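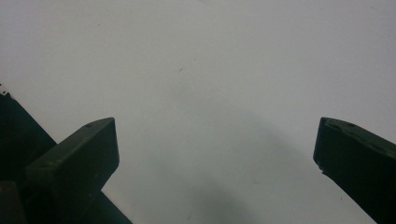
Saturday, August 19, 2023

In by nine, home before four. Lachlan Kerr had the table next to the curtain so I took the other one and set up the white board on it. My count for the day was supposed to be 50 good demonstrations. I got 37.

The job at the moment is the compartment box. Clear plastic, gray lid, a lot of little compartments. I work over the board with a gripper in each hand and go through the whole thing the way the robot should do it later, lid and all. Then reset, then again. Lachlan says the total for this task is now 754 across everybody, and that Jääskeläinen wants more before they train on it again.

The lid is the hard part. The fingers are flat and thick and the lip of the lid is thin, so I have to come in low and slow or the box slides off toward the far side. With my own hands I would hold the box down with a thumb and not think about it. With the grippers I have to decide which one holds and which one lifts, and then do it the same way each time. In April I was switching sides whenever I felt like it and most of that batch was thrown out.

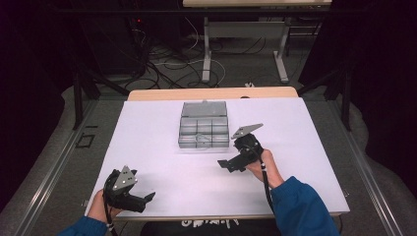 Both grippers over the board, box open at the back.

Morning went well. I had 20 done by the first break. After that my wrists got tired and I started rushing the return, which Lachlan spotted when he went through the recordings. He marked six of them as bad. I argued about two and he gave me one back.

The left cable bothered me again. It pulls when I reach for the back of the board. I tried standing half a step to the right and that helped, but then my right elbow was too high. Will ask on Monday if we can have a longer one.

Ate lunch outside. Cheese sandwich, the last of the plums. Lachlan talked about Prakitz, where he worked before, and how they did all of it by remote control from a desk with two levers and a screen. He said you could do almost 50 in a morning if the task was easy, but you had no feel for what you were touching. I would like to try it once. The people at Clureo do it that way too, according to him.

Afternoon was slower. Did the rest, wiped the board, closed the box, wrote up the sheet. Under remarks I put "lid, approach from low" and "cable, left."

Stopped at Ustach on the way home for light bulbs and they only had the large kind. Bought two anyway for the hall. Called Mom. Wrists still a little sore tonight, the right more than the left. Put a cold cloth on them and it helped some. Have to remember to bring the other shoes on Monday, the floor is hard even with the carpet.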